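Estulard Roll-Out Mat, Two Seasons In

Posted Friday, February 16, 2018

Our wrestling club practices in a church basement with a tile floor and a support post in the one spot where you would least like a support post. The post has its own padding and its own nickname. The floor, until last November, had a set of puzzle mats that came apart whenever two people over the age of twelve fell on them with any conviction. So we bought an Estulard roll-out, the 2-inch one, in two sections, and I have now spent enough time with my face pressed into it to offer an opinion.

Start with the rolling. The product page shows one smiling person unrolling a section with the toe of a sneaker. Our sections weigh 134 pounds each, and the smiling person has clearly been lifting. With two adults it's fine. With one adult and a pack of nine-year-olds it takes longer than doing it alone, though the nine-year-olds come away feeling they have contributed. Once down, the mat lies flat within a few minutes if the room is warm. In January the ends curled up like old bacon and we had to park kids on the corners during the warmup talk.

The surface is very good. It has a light texture that grips a bare foot without taking the skin off a knee, and our previous mats could manage only one of those. Shoes don't squeak on it. Takedowns land with a low thud, much nicer than the slap we were used to, and the Bible study upstairs has stopped sending notes.

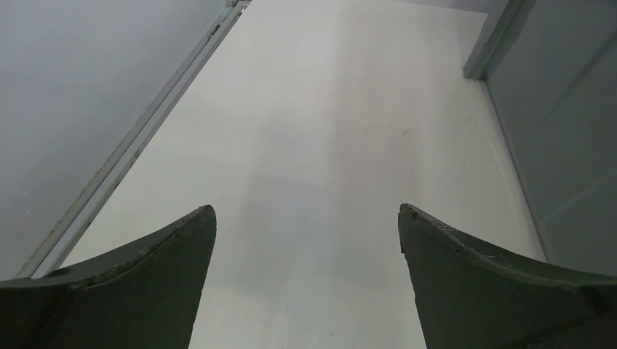
Pale surface, close up.

Now the seam. Estulard sells hook-and-loop strips to go over the join, and they want extra money for them, which struck me as a bit like selling a boat and then mentioning the plug. We tried to get by with regular mat tape. Regular mat tape holds for one practice, then lifts at the end nearest the door and picks up every hair in the county. I gave in and ordered the strips. They work. I resent how well they work.

Cleaning is easy enough. We mop with the diluted Kitomlow disinfectant the church already keeps in the closet, let it dry, and roll up. Scuffs from dark soles need a second pass and some muttering. There's one small gouge near the edge from a folding chair, and it hasn't spread.

For comparison, we also had a loaner Kettler section for 3 weeks. (The Kettler here is a little mat shop two towns over, so don't go looking for it on their exercise bikes.) It was softer on a hard throw and a good deal lighter, and my back wrote it a thank-you card. It also slid on the tile every time somebody shot a double leg, so that by the end of practice the whole match had moved toward the post. The Estulard stays where you put it.

Storage straps come in the box. One buckle broke in the first month and customer service sent another without asking me to prove anything. The carry bag is optional and costs $300, and I can report that an old bedsheet does the same job.

Would I buy it again? Yes, with the strips in the same order and a second adult written into the schedule. Four stars. The fifth can be had by anyone at Estulard who comes down and carries it back up the stairs after practice.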